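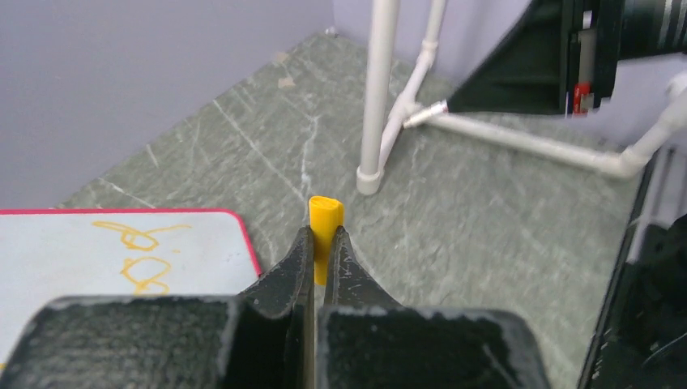 Ravindran Rao

The Ganby Learning Center has completed the first stage of its program to place small personal whiteboards in every classroom and reading room. Families and staff have asked a number of questions about the boards since the start of the term, and this item sets out the present arrangements.

Each participating room has been issued a class set, together with markers, cloths and a storage tray. The purchase was approved under the classroom supplies budget at a total cost of $2,607, and covers 50 boards for the main building and the Drerndale annex. Boards at the annex are kept in the reading room and may be signed out by any teacher for a single lesson or for the full day.

The boards are intended for short written work: spelling practice, sums, sentence starters and quick replies during group discussion. Children in the lower grades often write more freely when a mistake can be wiped away, and teachers at both sites have reported that pupils who are slow to begin on paper will attempt a word or two on a board. Written work that is to be graded or sent home will continue to be done on paper.

One use that has been taken up widely is the morning message. A few words are written on a board before the first lesson and left where the class can read them on arrival. The message may be a greeting, a line from a book the class is reading, or the opening of a sentence that pupils finish aloud. Teachers are free to choose their own wording. Messages should be kept to up to 7 words in the lower grades, in letters large enough to be read from a neighboring seat.

Staff are asked to give some thought to the choice of marker color. Yellow and orange inks are cheerful and popular with the children, and show well at close range on a white surface, but they are harder to read from across a room or under strong window light. Thick strokes help. For anything the whole class must copy down, black or dark blue is preferred. The lighter colors remain suitable for drawing, underlining and messages read at the table. 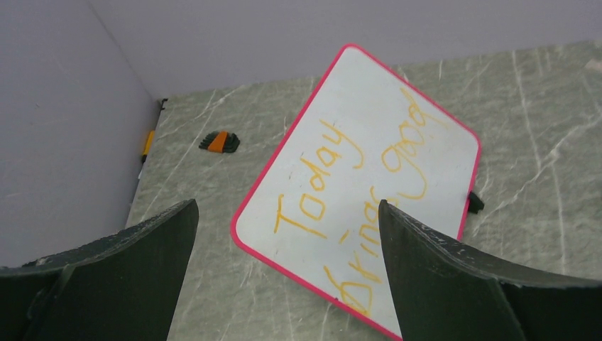
Care and Cleaning

Boards should be wiped with a dry cloth at the end of each session. Ink left overnight is more difficult to remove and tends to leave gray smudges. Where smudging has built up, a cloth slightly dampened with water is sufficient in most cases, and the board should be dried before it is used again. Household sprays and scouring pads must not be used on the writing surface.

Markers are to be capped after use and stored flat. Dried-out markers may be exchanged at the supply office, which holds stock in six colors. Please return the old marker with its cap when making an exchange.

Boards may be used on tables or on the floor. When they are used on the floor, they should be collected before the class moves to another activity. Boards with cracked or loose borders should be set aside and reported to the supply office, and should not be returned to the tray.

Second Stage

The second stage will begin in February and will extend the program to the Mallet Street preschool rooms. Orders for those rooms have been placed with Ginosus, the Center's regular supplier of classroom materials. Teachers who wish to request additional cloths or markers with this order should submit the usual form to the supply office by the end of January.

Families who would like to practice at home may borrow a board from the reading room desk for one week at a time. Borrowed boards should be returned clean. Markers are not included in the loan.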